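# Can a Robot Really Fix a Computer?

You may have seen a video like this. A robot arm swings over a computer, picks out a broken part, drops in a new one, and music plays. The title says something like "ROBOT REPAIRS PC ALL BY ITSELF!"

Should you believe it? Maybe. But first you should ask some annoying questions. Scientists ask annoying questions all day long, and they get paid for it.

## Hands for robots

The part of a robot that grabs things is called a **gripper**. Many grippers have two fingers that squeeze together, a bit like the tongs you use for spaghetti. Others have suction cups. A few have three or more fingers and look a lot like a hand.

A gripper that is great at lifting boxes can be terrible at lifting a screw. So when a company says it has "the best gripper," your first annoying question is: best at *what?*

Computers are a hard place to work. Try holding a coin by its edges while you wear winter gloves. Now do it inside a shoebox, with wires in the way and without bumping the sides. That gives you an idea of the trouble a robot can have.

## What's in the box?

Open up a desktop computer and you'll find a big flat board called the **motherboard**. The other parts plug into it.

- The **processor** (or CPU) does the computer's figuring. It sits in a socket, often with a metal frame around it to hold it down. The shiny square you see on top is a metal lid that helps carry heat away.
- The **memory slots** are long and thin. Memory sticks push down into them, and little latches at the ends hold the sticks in place.
- The **power supply** is a metal box that takes electricity from the wall and gets it ready for the rest of the computer.

Some of these parts can take a firm push. Others can't. The bottom of a processor, or the socket under it, can have tiny metal pins that bend if you breathe on them wrong. (All right, breathing is fine. Poking is not.)

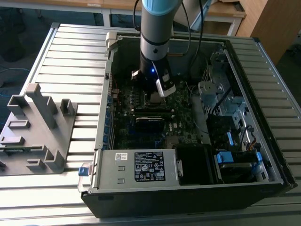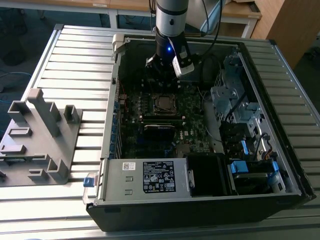
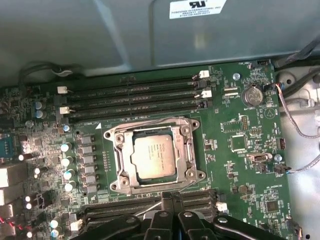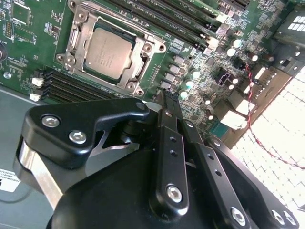
*A gripper and the inside of an opened computer. The first two pictures show the tower on its workbench, and the last two are close-ups from a camera on the robot.*

## Two ways to look

Look at how different the motherboard seems when you go from the bench pictures to the close ones. Engineers argue about where to put cameras, and both sides have a point.

A camera that stays put beside or above the bench can see the whole job. It knows where the arm is and where the computer is. But when the arm reaches down into the case, it can get in the way of the very spot that matters most. Try threading a needle while your friend holds a hand in front of your face.

A camera near the gripper gets much closer. In the third picture, you can even read the word BATTERY printed next to a round battery. The fourth picture has a different problem, because the gripper itself takes up a huge part of the view. Its fingers cover a corner of the frame around the processor.

So which camera is better? Malcolm Cheetham, who tests robot arms at a workshop in Uvness, gets asked this by every school group that visits.

"I tell them to use both and trust neither," he says. "If the two cameras disagree, slow down and find out why."

## The trouble with one good try

Now let's talk about those videos again.

Suppose a company called Wimby makes a gripper. Wimby shows you a film of its gripper picking up a memory stick perfectly. You are impressed! Then you find out that the gripper was given 60 tries, and the film shows the only good one.

Are you still impressed?

A fair test counts **every** try, including the ones where the stick went flying under the table. Sixty tries with 12 drops tells you much more than one lovely film. It tells you the gripper did the job 48 times and messed up 12 times. Then you can decide if that's good enough. For picking up socks, it's wonderful. For picking up somebody's expensive processor, no thank you.

Laurențiu Dumitrescu works with Malcolm and keeps the score sheets. He once compared two grippers, nicknamed Rava and Tudose. After the first ten tries, Rava was ahead and everyone wanted to go to lunch. Laurențiu made them keep going. After 300 tries each, the two grippers were so close that he refused to name a winner.

"People were cross with me," he says. "They wanted a champion."

He had one more complaint. Rava had done most of its tries in the morning, and Tudose had done most of its in the late afternoon, when sun came through the window and bounced off the metal parts. Shiny metal can confuse a camera. Was Tudose worse at grabbing, or was it only harder to see? The score sheet couldn't say. They had to start over with the blinds down.

## Can a picture prove it?

Go back to the four pictures. A gripper is close to the motherboard, and that much you can see for yourself.

Did it pick anything up? Did it do it gently? Was a person steering it, or was a computer program in charge? Would it work on a different computer, turned a different way?

You can't tell. A picture catches one moment, and even a really sharp photo can't tell you what happened next. That doesn't mean anyone is fibbing. It means you need more than a photo before you say "robots can fix computers now."

## Annoying questions to keep in your pocket

The next time somebody shows you an amazing robot, try these:

1. How many times did it try, and how many times did it fail?
2. Was anybody helping it?
3. Was the film sped up?
4. What happens if you move the object a little to the left?
5. Did both robots get the same job, the same light, and the same number of turns?

Number four is Malcolm's favorite. He has seen a gripper do nearly 1000 good grabs and then miss completely after someone bumped the bench.

## Try it yourself

You need kitchen tongs, a pair of chopsticks, a clothespin, and a bowl of small things such as dry pasta, buttons, and paper clips. (Please leave real computers alone, and never open a power supply. It can hold a dangerous amount of electricity even when it's unplugged.)

Pick one small thing. Move it from the bowl to a cup with the tongs, ten times. Write down every drop. Now do the same with the chopsticks and the clothespin.

Before you announce the winner, think about this: you had more practice by the time you got to the last tool. Was that fair to the first one? Swap the order, ask a friend to take a turn, and see if your answer changes.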